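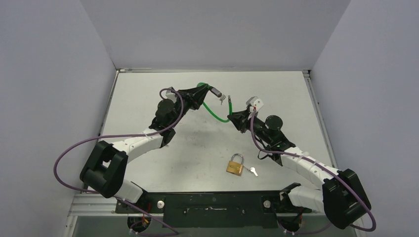

*Figure 4. Cable lock task, both grippers on the lock, padlock left on the table.*

## 4.3 Recording the cable lock task

The Clusaron recorder will accept almost anything you feed it. Treat its green "saved" message as proof that a file exists and nothing more.

1. Home both arms and start a new session in Toom.
2. Place the padlock and its keys on the table. Change their position every few takes.
3. Pick up the cable lock with both grippers. Hold the tip a short distance from the lock body before you try to insert it.
4. Insert the tip, pause, then open the grippers.
5. Mark the take **good**, **failed** or **discard**. Do this before the next take – memory is a poor labeling tool.

**Note:** The Wunirside quick-start sheet says 100 takes are enough for this task. We have not seen that hold up. Plan on 200, and check how many look nearly the same before you count them.

**Note:** Our Clinddale set lists 2,174 takes across all tasks. An audit in March found 54 marked good in which the tip never entered the lock. Assume yours has some too.

**Caution:** Check the slack in the arm cables before each session. A wide loop can catch on an elbow cover when the arm folds.

**Caution:** Do not reach in to straighten the keys while the arms are live. Press Stop first, even if Toom shows "idle".

If a trained model does well only with the padlock where you usually put it, go back to step 2.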